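Setting up your Prumby bubble lamp, part 3: filling and first switch-on

I'm going to assume you've got the base screwed together by now (if not, pop back to part 2, I'll wait). This bit is the fun one! Set aside 90 minutes, most of which is waiting with a cup of tea.

What you need: the tube, the Zastico seal ring from the small bag, a jug, a funnel and a soft cloth. I use bottled water from the supermarket, but cooled boiled water did fine in my first lamp.

1. Stand the base where the lamp is going to live. Do this first! I filled mine on the kitchen floor and then had to carry it upstairs, and I'm still drying the carpet.

2. Push the seal ring into the groove with the flat side down. It should sit flush all the way round. Mine needed a good shove with my thumb.

3. Lower the tube on to the ring and turn it clockwise until it clicks.

4. Pour in one jug of water and stop. Leave it for ten minutes, then run the cloth round the join. If the cloth comes away damp, empty the tube and go back to step 2.

5. Carry on filling up to the line, 160 mm below the rim.

6. Add one capful of the Pludent clearing drops and put the lid on.

7. Dry your hands, plug in and press the button once. You'll get a slow trickle of bubbles, then the colours start to change.

Caution: never fill or top up the lamp while it's plugged in, and keep the drops well away from children and pets.

Note: the pump hums for the first evening or so. If it's still noisy by Friday (assuming you're a weekend fiddler like me), unplug it, take off the lid and give the tube a gentle tap to shift any trapped air.

If the light flashes red and the handset shows code 43, the water's too low. Code 2291 is the one I dreaded, but it only means the handset has lost the base, so hold both buttons down until it beeps.

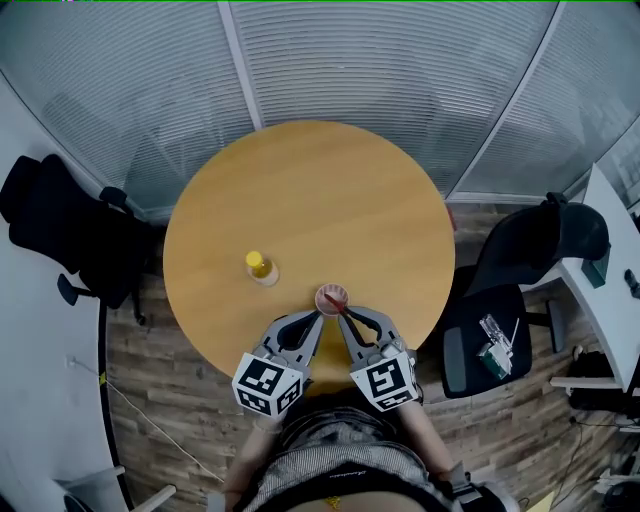

Once it's bubbling nicely, leave it on for the rest of the evening and check the join one last time before bed. The timer and the colour settings are in part 4, along with how I got the Kuusisto wall bracket to fit.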